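**Wedard Rolling Display Stand, Black**
Item 598

The Wedard is a floor stand for flat-screen televisions in meeting rooms, classrooms and waiting areas. Two upright posts carry the screen, with a flat tray between them for a laptop or a small speaker. It ships in 2 cartons. Keep both until the stand is built, as the hardware bag is packed with the posts.
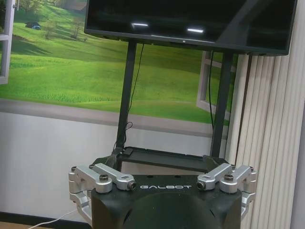
## Before you order

- Check the hole pattern on the back of your television. The bracket fits most common patterns, but screws for older sets are sold separately.
- Measure your doorways. The stand should be moved with the screen at its lowest setting.
- Cable clips are included. Power strips are not.

## Delivery and returns

Stands leave our Moffat warehouse within a week. Unused stands can be returned in the original cartons. For orders to more than one address, ask for Fiona Cairns at the sales desk.

Page updated 03/02/2022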